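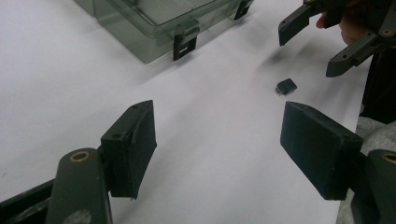

Two hand-held grippers at the demonstration bench, with a clear latching box at the back.

Arnness Hand-Held Gripper Pair
Demonstration and open day bookings

The Arnness is a pair of hand-held grippers for recording two-handed table work. The operator holds one in each hand and does the job at normal sitting height. It is supplied by Rosberg as a matched pair and is not sold as a single unit.

We run the pair at our open days so that customers can try it before they order. The last one was held in January at the Tredanetti workshop. Visitors sat at the bench and worked with small everyday parts and plastic storage boxes. The notes on this page come from that day and from the questions people asked us most often.

What the demonstration covers

Each session goes for 60 minutes and takes up to 7 people. The first part is a short talk on setting up the bench and plugging in the cables. After that everyone gets a turn. You will be asked to pick up a small part, pass it from one gripper to the other and put it down again. Once you can do that, you move on to a box with a lid and latches.

Most people manage the first pickup without much trouble. Latches are harder. They need one gripper to steady the box while the other works the catch, and new users tend to squeeze too hard with the steadying hand. Our advice is to rest the forearms on the table edge and slow down.

Small parts are best approached from the side with the jaws only partly open. If you come straight down on a flat part, the finger tips will meet the table before they meet the part. Users with smaller hands may want to shift their grip closer to the fingers, and the demonstrator can show you how.

Bench set-up

A plain, light-coloured work surface is recommended. Dark parts stand out well against it and it is easy to wipe down. At the open day we use a white board laid on an ordinary table, and we suggest the same for your own site if your tables are patterned or glossy. Leave space on both sides for the cables. They should have enough slack to follow the arms without pulling, and should be kept off the part of the board where you are working.
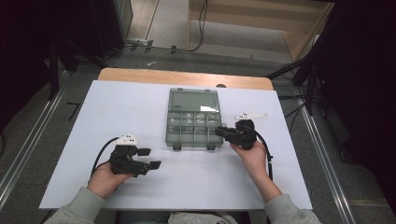
Pentti Juntunen

I look after the demonstration bench and wrote most of this page. The organizer box with the small compartments is one of the jobs I like to give people early on. With the lid closed it gives you something broad to line both grippers up on, one from each side, and you soon learn how far apart your hands need to be. Opening it is a separate exercise and I leave it until the person is comfortable.

A few visitors asked why we don't start with something more impressive. The answer is that most of our customers handle small stock, and sorting small stock is what they want to see. If you have a part of your own that you would like to try, bring it. Please keep it to something that fits on the board and has no sharp edges.

Wear and servicing

Finger pads are a wearing part. Scuffs and light chips at the corners are normal on a pair that gets regular use and do not affect the grip. Change a pad if the gripping face is no longer flat, or if it has started to rock on its screws. Always change both pads on a gripper together. Check the linkage for play at the same time – hold one finger still and move the other gently from side to side.

Replacement pads are stocked by Rosberg. Ahonen handles servicing and will take a pair back for inspection if the linkage is stiff or the fingers no longer close evenly. Please send both grippers, even if only one has a fault.

Ordering information

Supplied as: matched pair, left and right
Included: 2 grippers, cables, spare finger pads, printed set-up guide
Not included: table, board, storage boxes
Spare pads: order by the set
Servicing: Ahonen, by arrangement

Booking a visit

The next round of demonstrations will be at Tredanetti again, with 29 places in total. Bookings are made through the Rosberg sales desk. Tell us how many are coming and whether you want to bring your own parts. Long sleeves are fine but should be close fitting at the wrist, and loose bracelets need to come off before you pick up a gripper.

Page updated 2022-02-21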